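Skorine Youth Basketball League
Frequently Asked Questions – Spring Season
Last updated 03/04/2022

14 shares | 6 comments

The following answers apply to all divisions of the Skorine Youth Basketball League for the spring season. Families new to the league are asked to read this page before contacting the office. Where an answer here differs from a printed flyer or an earlier email, this page governs.

REGISTRATION AND ELIGIBILITY

Who may register?

Any child in grades three through eight who lives within the Skorine school boundary or attends a school inside it. Children who live outside the boundary may be placed on a waiting list and are offered a spot after registration closes, if the division has room. A child who played in the league last season and has moved away may finish the current school year with the league.

Is a tryout required?

No child is turned away on the basis of a tryout. Players in grades five through eight attend one evaluation session, which is used only to balance the teams. A player who misses the evaluation is assigned by the division director. Players in grades three and four are not evaluated.

What documents are needed?

A copy of a birth certificate or passport for first-time players, proof of address, and the signed medical release. The medical release must be signed again every season, even if nothing has changed. Players may not take part in a practice until the release is on file.

Can my child play up a grade?

Requests to play up are considered by the division director, Amarachi Ekwueme, and must be made in writing before evaluations. A request is granted only if a roster spot is open in the higher division after all children of that grade have been placed. Requests to play down are considered only with a letter from a physician or the child's school.

May I ask for a particular coach or teammate?

Brothers and sisters in the same division are placed together unless the family asks otherwise. One carpool request per family is accepted on the registration form, and the league will try to honor it. Requests for a specific coach are not accepted.

PRACTICES AND GAMES

Where are practices held?

Grades three through five practice in the Kofler Elementary gymnasium. Grades six through eight practice at the Ornunel Recreation Center, on Courts 1 and 2. Teams have one practice each week, lasting one hour, and the schedule is sent out by the head coach once rosters are final. Practice times cannot be traded between teams without approval from the office, as the buildings are staffed according to the schedule on file.

Where are games held?

All games are played at Ornunel. Enter through the east doors only. The main lobby is used by other programs during our hours and should be kept clear. Parking along the fire lane is not allowed at any time, including for drop-off.

How much will my child play?

Every player who is present at the start of a game must play at least two full quarters and must sit for at least one, provided the team has eight or more players. In the playoffs the one-quarter sitting rule is lifted, but the two-quarter minimum stays in force. Coaches record substitutions on the sheet at the scorer's table. A parent who believes the minimum was not met should write to the office the following day and should not raise the matter with the coach or the officials during the game.

What rules are used?

The league follows the state high school rules with the changes listed in the Coaches' Handbook. The most common questions concern the following. Grades three and four use a smaller ball and a lowered basket. Full-court pressing is not permitted in grades three through five, and in the higher divisions it must stop when a team leads by 12 points or more. Games consist of four eight-minute quarters with a running clock, which stops for time-outs, injuries and the last minute of the fourth quarter.

What happens if a team does not have enough players?

A team may start with four. If a team has fewer than four players five minutes after the scheduled time, the game is recorded as a forfeit, and the coaches are asked to divide the players present and hold a scrimmage so that the trip is not wasted. A coach may borrow a player from another team in the same division – the borrowed player must wear his or her own shirt turned inside out if the colors match the opponent's.

How are weather closings announced?

By email and on the recorded line no later than two hours before the first game. If the school district closes for weather, there are no league activities at either site that day. Missed games are made up when court time allows. Missed practices are not.

UNIFORMS AND EQUIPMENT

What is included in the registration fee?

One reversible game jersey and one pair of shorts. Players supply their own shoes, which should be clean, non-marking, and worn only indoors. Jewelry, including covered earrings, may not be worn in games. Eyeglasses must have a strap or be sports goggles.

Does the player keep the uniform?

The shorts belong to the player. The jersey belongs to the league and is returned to the head coach at the last game. Families who do not return a jersey will be billed for its replacement before they may register for another season.

How should the jersey be cared for?

Wash it in cold water, turned inside out, with similar colors. Do not use bleach or fabric softener, and do not place it in the dryer. The numbers are heat-pressed and will lift if ironed.

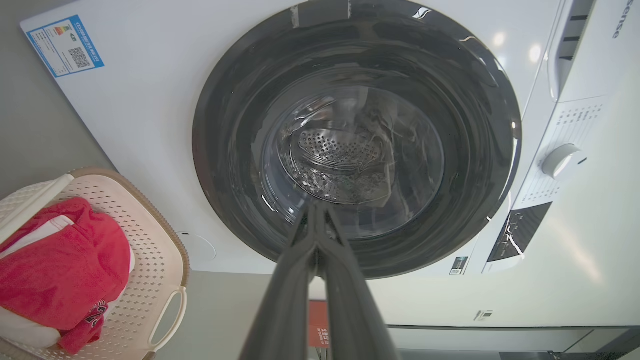
A jersey with peeling numbers or a torn seam may be exchanged at the equipment desk at Ornunel during any game session. Bring the damaged jersey with you. If the same size and number is not in stock, the player will be given a new number, and the coach must be told before the next game so that the roster sheet can be corrected.

Can my child choose a number?

Numbers are issued by size and cannot be requested. Trades between teammates are allowed if both jerseys are the same size and the coach reports the change to the office before the first game.

Should my child bring a ball?

Yes, to practices, marked with the player's last name. Please leave personal balls at home on game days. Unclaimed balls are kept at the front desk until the end of the season and then added to the league's supply.

FEES, REFUNDS AND ASSISTANCE

Is financial assistance available?

Yes. The Skulier Fund covers all or part of the fee for families who ask for help. The request form is one page and does not ask for tax returns. Requests are read by Hadiza Obi, the league registrar, and are not shared with coaches. The fund has 900 dollars remaining for the spring season, and requests are handled in the order received.

What is the refund policy?

A full refund is given if the request reaches the office before evaluations. After evaluations and before the first game, the fee is returned less the cost of the uniform. No refund is given after the first game except in the case of an injury that ends the player's season, supported by a physician's note.

CONDUCT

What is expected of parents and guests?

Spectators sit on the bleacher side only. Speaking to officials, the scorer or the opposing bench during a game is not permitted. An official may ask a spectator to leave, and play will not resume until that person is out of the gymnasium. A second removal in the same season results in a ban for the remainder of it.

How are complaints handled?

In writing, to Narendra Goel, league secretary. Each complaint is acknowledged within three days. Matters involving the safety of a child should be reported at once by telephone to the league president, Theda Ruppert, and will not be held for the regular process.

I would like to coach or officiate. How do I apply?

Head coaches and assistants complete the application, a background check and the concussion course before their first practice. Certificates from the fall season remain valid through the spring. Students in grade nine and above may train as officials with Deividas Vītola, who assigns all referees. The clinic is held in March and again before the summer session, and student officials work only in grades three through five during their first season.

CONTACT

Skorine Youth Basketball League
P.O. Box 1424
Messages left at the office are returned on school days. Please include the player's name and grade.

Related
Spring Evaluation Schedule, Grades 5–8
Coaches' Handbook: Changes to the Pressing Rule
Directions and Parking at Ornunel
Skulier Fund Request Form
Student Officials Clinic
Medical Release (print version)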